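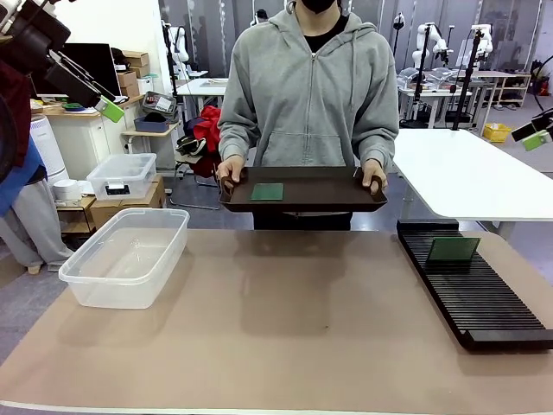 Kamol Pongsiri has been asked to sign off on robots before, and the first thing he wants to see is the invoice for everything that isn't the robot. He plans equipment for Hurkville, which handles small circuit boards in short runs, and he has spent most of the summer on one question: should the firm pay for a two-armed cell to move boards between tray, rack and bin?

"The quote was for the arms," he says. "Fine. Then you ask who pays for the grippers, the mounts, the table, the spare fingertips and the person who stands there all day while it learns. Suddenly it goes quiet."

The supplier, Kinovberg, suggested a trial budget of 1000 hours. Pongsiri cut it to 133 and told them to come back with results.

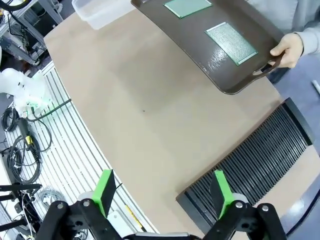 The tray at the table, with the ribbed black rack to the right and the gripper's green fingertips in front.

He is hardest on the small parts. A rack with narrow slots is cheap to buy and awkward to plan around, he says, and a thin board is worse. "A person picks one up by the edge and doesn't think. Ask for that in a tender and you get three pages of conditions. The board must be this way up, the rack must be at this angle. I have no use for a machine that needs a tidier factory than I've got."

Does he think it can be done? "Probably. I'm not paid to think it can be done. I'm paid to know what it costs on a bad afternoon in July when a fingertip has worn through and the spare is in another country."

His spreadsheet has 23 lines. The arms take up two of them. Further down come cable, guarding, training and a line simply called "Hunt", after the consultancy that wrote the first business case. That document promised payback on 2000 boards a week - a number Hurkville has yet to reach with people. 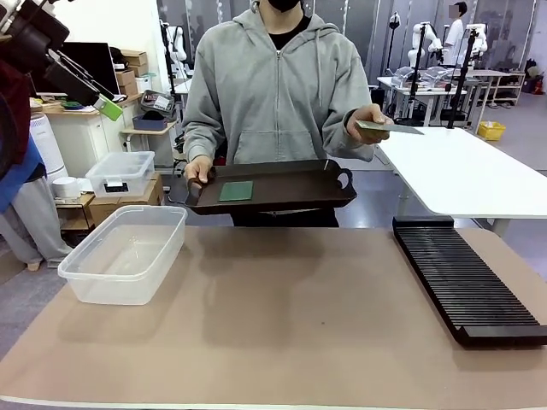 Board on the tray, a thin card in the other hand, the slotted rack still on the table.

"They used our best week and then rounded up," says Pongsiri. "I asked for it again using an ordinary one. I'm still waiting."

A rival offer from Tullerier would lease the whole cell by the month, and he likes that a little better, mainly for the exit clause. He doesn't like the service charge, or the fact that replacement fingertips are listed as "on request". He has requested. The price came back without delivery.

For now the purchase order stays unsigned. He has asked both suppliers for one more figure, the cost of a stopped shift, and says he will read whichever answer is shorter first.

Related articles
Leasing or buying: what the monthly price leaves out
Spare parts and who keeps them
Reading a payback table
Small runs, big quotes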